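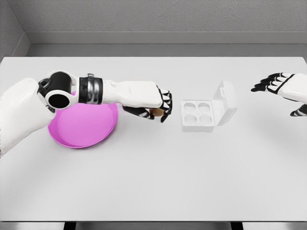
Can a robot load an egg carton yet?

Posted by Omolara Anozie, September

I run the kitchen at a small bakery and we'd love help with the fiddly stuff! Two hands, a pink plate, a little four-hole carton with the lid up. Is that doable now, or only in simulation?

We use cookies to keep you signed in. Accept

claltus_fan
Simulation is where it starts, and it's so fun to watch! I ran 600 tries in a simulator at home and 560 came out fine. Most of my misses were the thumb clipping the lid. Real eggs are harder, so practice with wooden ones.

Mendoza
no. get a dishwasher

Rivum
Depends on your pace. Ours sorts bolts all day on the shop floor and I love it, but it's slow. Try one carton size first and leave the lid closing to a person.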